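Corkent Household Water Use Diary: Data Card

Version 3
Released 7 March 2022
Maintained by the Weldu Institute for Domestic Resources
Contact for the dataset: Keabetswe Kruger, Data Services

Summary

The Corkent Household Water Use Diary is a table of written diary entries on the use of water in private homes in the Corkent supply area. Each entry records one use of a tap, shower, appliance or outdoor hose, as noted by an adult member of the household. The dataset holds 2,617 entries from 887 households. It is released for teaching, for research on household demand, and for the planning of public information campaigns.

Collection was carried out in August, when demand in the supply area is at its highest. Households were recruited by letter from the billing register. Participation was unpaid.

Contents of the release

entries.csv: one row per diary entry
households.csv: one row per household
codes.csv: the list of activity codes with their full wording
diary_form.pdf: the blank form sent to households
CHANGES.txt: corrections made between versions

Fields in entries.csv

entry_id: unique number for the entry
household_id: link to households.csv
day_type: weekday or weekend
period: morning, midday, evening or night
room: kitchen, bathroom, laundry, outdoors or other
activity: code from codes.csv
duration_min: length of use in minutes, as estimated by the household
temperature: cold, warm, hot or not stated
note: free text, edited to remove names and addresses

Fields in households.csv

household_id: unique number for the household
size_band: one person, two people, three or four people, five or more
dwelling: house, apartment or other
dishwasher: yes, no or not stated
garden: yes, no or not stated
metered: yes or no

Kitchen entries

The kitchen accounts for 1,443 entries, more than all other rooms combined. The diary form asks households to separate dishwashing, food preparation, drinking water and cleaning. Many did not do so. Where a single entry described several tasks at one sink, the coders assigned the task named first and retained the rest in the note field. Users who wish to study food preparation on its own should read the notes before relying on the activity code.

Filling a basin and washing under a running tap are coded separately (K2 and K3). Entries that mention both are coded K4. Pre-rinsing before a dishwasher cycle is K5, and the cycle itself is K6. The duration of a K6 entry refers to the full cycle and must not be read as the time during which water was flowing.

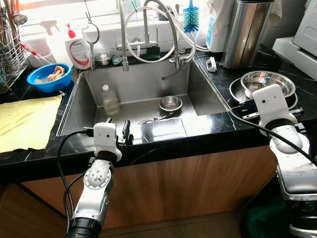
Figure 1. Stainless steel kitchen sink and countertop.

Bathroom and laundry entries

Showers and baths carry separate codes. Toilet flushes were excluded from the diary by design, as an earlier trial showed that households recorded them poorly. Laundry entries give one row per machine load. Hand washing of clothes is coded under laundry regardless of the room in which it took place.

Coding and review

Entries were typed from paper forms by staff of the Institute and coded under the direction of Hường Lục. A second coder reviewed every entry marked as unclear. Disagreements were settled by discussion, and the final code alone is retained. Spelling in the note field has been left as written.

Known limitations

Durations are estimates made by the household and tend to fall on multiples of five. No flow rate was measured, and volumes cannot be derived from this dataset without outside assumptions. Night entries are few. Rented apartments without a separate meter are underrepresented in the billing register and therefore in the sample. The data describe one summer month and should not be scaled to a full year.

Version 2 contained an error in which weekend entries from the Tarkine district were marked as weekday entries. This has been corrected. Results based on day_type in Version 2 should be recalculated.

Privacy

No names, street addresses or account numbers are included. Household numbers were assigned at random and do not match the billing register. Users must not attempt to identify any household or to join the tables to other records for that purpose.

Terms of use

The dataset may be copied and adapted for noncommercial purposes with credit to the Institute. Commercial users should apply in writing to Data Services.

Suggested citation

Weldu Institute for Domestic Resources. Corkent Household Water Use Diary, Version 3. Data set.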